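Surface Pattern, Week 2: Waves, Spirals and the Problem of the Repeat

Welcome back! Last week we stayed with dots and checks, and this week we get to the fun part – pattern that moves. Please bring your tracing paper, a soft pencil and one sheet of the heavy stock from the Utex pack.

What a repeat is
A repeat is the smallest piece of a design that can be printed again and again without a gap. For our class the tile is 300 millimeters square. Anything that leaves the tile on the right has to come back in on the left at exactly the same height, and the same goes for top and bottom. Straight stripes do this almost by themselves. A wave needs some care, and a spiral that crosses the edge needs a lot (I still get it wrong, and then I start over and enjoy it all over again).

The half-drop
Slide every second column down by half a tile and the eye stops finding the grid so quickly. Amnuay Kamolrat showed us a lovely one in May, drawn for the Dridthorpe print room: one long curl, one short curl, and thin lines that follow both. Look at pattern 129 in the class binder and try to find the corner of the tile. It took me most of an evening!

Line weight
Thin lines packed close together read as gray from across a room. Spread them out and they read as movement. Draw your main curve first, then run the next line beside it, letting the gap open on the outside of the bend and close again on the way out. Don't use a ruler for any of this.

Color
Keep to three colors and a dark line. Neighbors on the color wheel give a calm result, and one dull color among them keeps it from getting sugary. Shoaib Mohmand mixes his dull color from the leftovers of the other two, and it always sits well with them.

For next time
Draw one tile with at least one curl crossing an edge. Cut it down the middle, swap the halves, and fix the join. Bring both the first drawing and the fixed one. Reading: the Atach booklet, the chapter on borders.

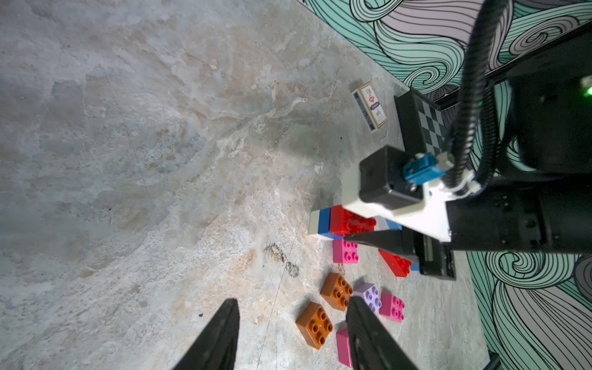 Why do we swap the halves before fixing the join?
Swapping them brings the outer edges together in the middle of the sheet, so you can see every line that fails to meet and redraw it there.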